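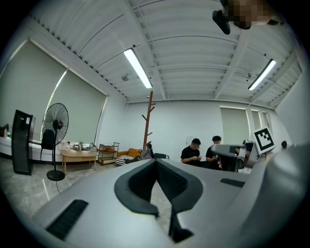

Kikthorpe Health Boards > Digestive > Gallstones, waiting on surgery

marlowgreen
Hi all, I've been reading along since September and finally made an account. My ultrasound found gallstones, the biggest is 12 mm, and the surgeon at the Genari clinic wants the whole gallbladder out. I've had two attacks, both after supper, and in between I feel perfectly fine! Did anyone here just wait?

tansy_lou
Welcome, you poor thing. I waited, and I wish I hadn't. My third attack put me in the hospital with pancreatitis and a lipase of 1,694, and I wouldn't wish that pain on anybody. Please book it.

oldfenceposts
Sorry you went through that, tansy, but I don't think one rough story settles it. I've had stones for years, eat small suppers, and my doctor at Brakance is happy to keep watching.

tansy_lou
Have you ever had an attack, though? My doctor said silent stones are a different thing.

oldfenceposts
No, never one. Fair point, and I'd probably feel differently if I had.

marlowgreen
Thank you both, this helps so much (and my husband agrees with tansy). I'm calling the clinic in the morning to ask about dates.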